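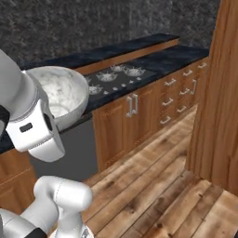 Trinine Calculator Rental for Students

Need a graphing calculator for one class and don't want to own it forever? Rent one from Trinine by the semester! Every calculator comes with a slide cover, a charging cable and a quick-start card, and we clear the memory before it goes out so it's ready for exam day.

One semester is $33, and that covers shipping both ways (we love this part – the return label is already in the box). Keep it for 2 semesters and we take $5 off the second.
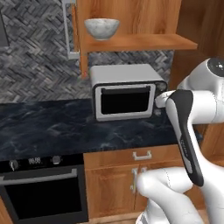 Dalia Abou Zeid wrote to us that she rented for statistics in January, kept the calculator through finals and paid less than her roommate did for a used one with a dead battery. She did wish the card had more on entering lists, so the new card has a whole side on lists and tables.

Taking a math placement test first? Order after you get your score – some sections don't allow graphing models, and your syllabus will tell you. Orders placed before noon ship the same day. Lost covers are $3 to replace, and scratches from normal use are fine with us.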